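分类:小小工程师 > 机器人 > 动手试一试

机器人的手,到底该长成什么样?

先把手举起来,看看它。五根手指,每根都能弯,指尖软软的,皮肤还能感觉到冷热和粗细。现在请你只用大拇指和食指,从桌上捏起一块橡皮。很容易,对吧?再去捏一粒米。再去捏一只横躺在桌上的杯子,但是不许用别的手指帮忙。

最后这一个有点意思了!有的小朋友会去捏杯口的边,有的会想从杯子外面夹住整个杯身(夹不住,手指张不了那么开),还有的会先把杯子扶正。你的大脑在一眨眼的工夫里就想出了好几种办法,然后挑了一种。

给机器人设计手的人,每天都在琢磨这些事情。

机器人的手叫“夹爪”。夹爪有很多种样子:有的像吸盘,贴上去一吸,就能把平平的纸箱提起来;有的像章鱼的触手,软乎乎的,充了气就会弯过来抱住东西;还有的有三根、四根甚至五根手指。不过用得特别多的一种非常简单,只有两根手指,张开,合上,就像厨房里夹面包的夹子。今天我们主要讲它。

为什么两根手指这么受欢迎呢?你想想夹面包的夹子就明白了。零件少,就不容易坏。动作少,电脑要算的东西也少。电脑只需要告诉它三件事:去哪里,转成什么角度,什么时候合上。要是换成五根手指,每根手指有好几个关节,电脑就得同时管住一大堆关节,忙得很!

当然,两根手指也有头疼的时候。它没法像你一样把铅笔在手里转个圈,也没法一边握着瓶子一边拧盖子。那得请另一只手来帮忙。

手指的形状也要比一比

你可能以为,两根手指的夹爪长得都一样。才没有呢!光是手指,就有好多讲究。

宽手指像两块小木板,夹方盒子特别稳,可是杯子把手那么小的洞,它就钻不进去。窄手指像两根筷子,哪里都能伸进去,但是碰到又滑又圆的东西,接触的地方太小,东西容易一扭就转开。有的手指头尖微微往里弯,有的贴着一层橡胶,橡胶上还刻着细细的纹路,和你运动鞋底的花纹是一个道理:增加摩擦力。

Rirkby 的机器人小组最近比较了两副手指。一副叫 Skustholm,比较宽;另一副叫 Makhubela,又窄又长。负责这次比较的是 Efthymia Karras。她给两副手指准备了完全相同的题目:7 种东西,有盒子、碗、杯子、勺子、小球、瓶子,还有一块叠好的毛巾。每种东西都要摆成各种姿势,让夹爪一次一次去拿。

猜猜一共试了多少次?1,097 次!

如果用真的机器人来试,杯子掉了要有人捡,碗歪了要有人重新摆,说不定还要赔上几个碗。所以小组先在电脑里试。他们用的软件叫 Vekutell,你可以把它想成一个特别认真的游戏世界。里面有桌子,有墙,有地板,东西松了手会往下掉,圆的东西推一下会滚。机器人在里面把杯子碰飞了也没关系,按一下按钮,一切回到原来的样子,马上再来一次。

这种办法叫“仿真”,也叫“模拟”。飞行员在上真飞机之前要先坐模拟机,就是这个意思。

机器人看见了什么?

夹爪再好,也得知道东西在哪里。所以除了手,还要给机器人装眼睛,也就是相机。

相机装在哪儿好呢?小组也做了比较。一种办法是装在高处,像站在椅子上看桌面,什么都看得到,可是夹爪一伸过去,常常正好挡住要拿的东西。另一种办法是让相机跟着夹爪走,夹爪到哪儿,相机就到哪儿,离东西特别近,看得清清楚楚。

试着想象一下,要是你的眼睛长在手腕上,会怎么样?你一转手腕,整个房间就跟着歪过来了!
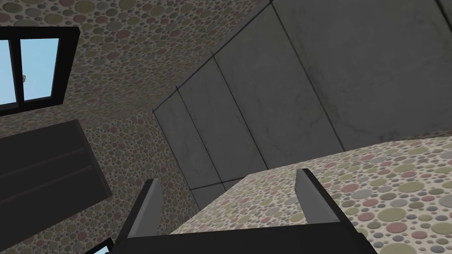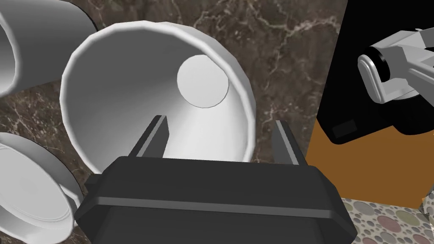 Rirkby 少年科学社 · 机器人小组

两幅画面都是电脑算出来的,都是从夹爪后面往前看,所以两根手指总是出现在下方。

先说第一幅。两根手指大大地张开,中间什么也没有夹。墙和天花板都斜过去了,窗户也斜斜地躲在左上角。你要是把头歪一歪,会不会觉得房间正一点?机器人可没有脖子来歪头,它靠的是数学。手臂上每个关节转了多少度,电脑都记着,把这些角度加在一起算一算,它就知道相机现在是斜着的,也就知道真正的“上”和“下”在哪边。

墙上那些绿的、粉的、灰的圆点点,你喜欢吗?在模拟世界里,给房间换一身衣服特别简单,墙面、地板、桌面都可以换花样。很多做机器人的人会故意这么换来换去。道理是这样的:如果机器人只在白墙的房间里练习,它可能会偷懒,以为“白色的背景前面那个东西就是我要拿的”。等到了一间花花绿绿的房间,它就糊涂了。练习的时候见过各种各样的花纹,以后才不容易被花纹骗到。

第二幅里有一只躺着的大白杯子,开口朝着我们,一直能看到杯子底。夹爪就在杯子前面,两根手指分开着。仔细看杯口那一圈,是不是有点像铅笔的棱,一小段一小段的?电脑画圆的时候,常常用许多短短的直线拼起来。直线越多,圆就越光滑,电脑也就越累。你可以自己在纸上试:先画一个六边形,再画一个十二边形,再画一个二十四边形,看看哪个更像圆。

杯子为什么这么难拿?

Efthymia 说,7 种东西里,大家最爱看的就是杯子,因为它躺下以后“花样最多”。我们来帮夹爪想想办法。

办法一:一根手指伸进杯子里,一根手指留在杯子外面,夹住杯壁。这个办法的好处是,不管杯子多粗都没关系,因为杯壁总是薄薄的。难的地方在于要对准,伸进去的那根手指要是歪了一点,就会顶在杯口上,把杯子推跑。

办法二:从两边夹住整个杯身。这个办法要求夹爪张得够开。杯子太粗,就只能放弃。

办法三:先轻轻推一下,把杯子转到一个好夹的方向,然后再去夹。你刚才捏杯子的时候,是不是也偷偷用了这一招?机器人学这一招要花很长时间,因为推的时候杯子会滚,滚到哪里不太好猜。

在电脑里,每一次尝试都会被记下来:手指从哪个方向过去,什么时候合上,东西有没有被提起来,提起来以后有没有掉。1,097 次里面,成功了 663 次。你可能会说,那还有好多次没成功呀!对,而且小组的人看没成功的那些看得最起劲。其中有 106 次是同一种情况:手指还没合上,先把东西碰得滚走了。负责写程序的 Panagiotis Drakos 把这 106 次一个一个翻出来看,发现很多时候夹爪走得太快,快到跟前也不减速。

于是他改了程序,让夹爪在离东西还有一小段距离的时候慢下来。就像你端着满满一碗汤往桌上放,最后那一点点总是放得特别慢。

那么,宽的 Skustholm 和窄的 Makhubela,谁赢了?

要看拿什么!盒子和毛巾,宽手指拿得稳。杯子和勺子,窄手指更拿手,因为它钻得进去。小球嘛,两副手指都拿得不太好,球总是从旁边溜掉。小组现在想试一种新的手指,前面窄,后面宽,中间挖一个浅浅的圆窝,专门对付小球。到底行不行,要试过才知道。

控制器:手和眼睛中间的那位

还有一个角色没有出场,它叫控制器。眼睛看到杯子在左边,手要往左边去,中间得有谁来传话,还得不停地检查:到了吗?还差一点,再过去一点。过头了,回来一点。到了,停!

你可以和同学玩一个游戏来体会。一个人蒙上眼睛当夹爪,伸出两根手指;另一个人当控制器,只能说“左”“右”“前”“后”“合上”。桌上放一块橡皮。试试看多久能捏起来。然后换一种玩法:控制器每隔五秒才能说一次话。是不是一下子难了好多?手已经走过头了,话还没到。真正的控制器每秒钟要说很多很多次话,才能让手臂走得又稳又准。

玩的时候请把桌上的玻璃杯收走,蒙眼睛的同学要坐着玩。

在家也能做的夹爪比较实验

需要的东西:两根冰棒棍,两根细长的筷子,几根橡皮筋,一小块擦桌子用的海绵,还有你自己选的几样小东西(积木、纸杯、勺子、乒乓球都可以)。

1. 把两根冰棒棍的一头用橡皮筋绑在一起,中间垫一小块折起来的纸,让另一头张开。这是宽夹爪。
2. 用同样的办法把筷子绑好,做成窄夹爪。
3. 每样东西各夹十次,夹起来数到三没有掉,就算成功。
4. 在本子上画一张表,成功画圈,没成功画叉。没成功的旁边写几个字,比如“滑了”“滚了”“够不着”。
5. 在夹爪的前端贴上海绵,再夹一遍。

第四步写的那几个字特别重要。圈圈和叉叉告诉你谁更好,那几个字告诉你接下来改哪里。

纸杯一定要试试横着放!也可以把它口朝下扣在桌上,看看窄夹爪还有没有办法。

做好了的小朋友,可以把表格拍下来请大人发给我们。四月份收到过一副用夹子和气球做的“软手指”,夹鸡蛋居然很不错(用的是煮熟的鸡蛋)。

几个新词

夹爪:机器人用来拿东西的部分,装在手臂的最前面。
仿真:在电脑里造一个世界来做试验。
控制器:根据看到的情况,不断告诉手臂怎么动的程序或者设备。
摩擦力:两个东西贴在一起时,阻止它们互相滑动的力。

更新:7/4/22

标签:夹爪 机器人的眼睛 仿真 在家做实验

读者留言

小豆子妈妈:我家孩子做了筷子那一款,乒乓球十次只成功了两次,贴了海绵以后成功六次!他现在满屋子找东西夹。

爱画画的橙子:我画了二十四边形,真的很像圆,但是画得手好酸。

三年二班阿哲:蒙眼睛的游戏我们全班都玩了,控制器老是把左右说反。请问有没有三根手指的做法?

机器人小组 回复 三年二班阿哲:有!把三根冰棒棍围着一个瓶盖绑就行,要用粗一点的橡皮筋。拿小球比两根手指好很多,你试试看。

路过的风:想问一下,相机跟着手走的话,手伸进柜子里面会不会太黑看不见?

机器人小组 回复 路过的风:会的,所以有些夹爪旁边会装一盏小灯。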